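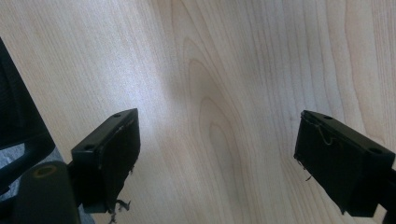 Monday, May 17, 2021. Packing bench, Parkia. Nisha asked what the new cell leaves for her team. Packing goes first, and two of her people move to inspection in January. The pads need looking at before then: fibres are hanging off the left finger. Pads to be checked every 200 cycles.
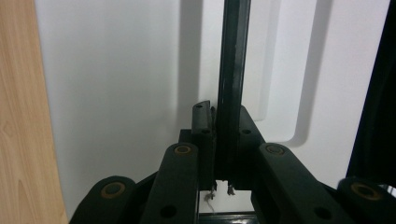
Satish wants 300. I said no for now.
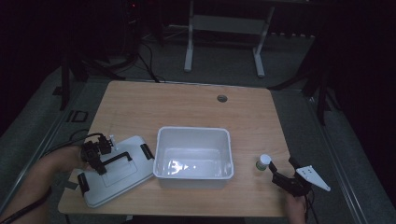 Bin, lid and bottle on the table, both grippers in hand.

Bit-na worried about losing the late shift allowance. Passed to Eirlys.
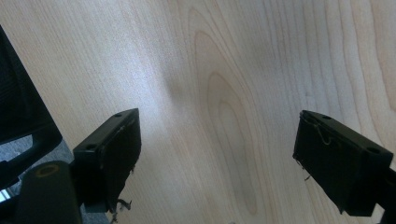 Fingers open over bare wood.

New pads on order, 10 pairs.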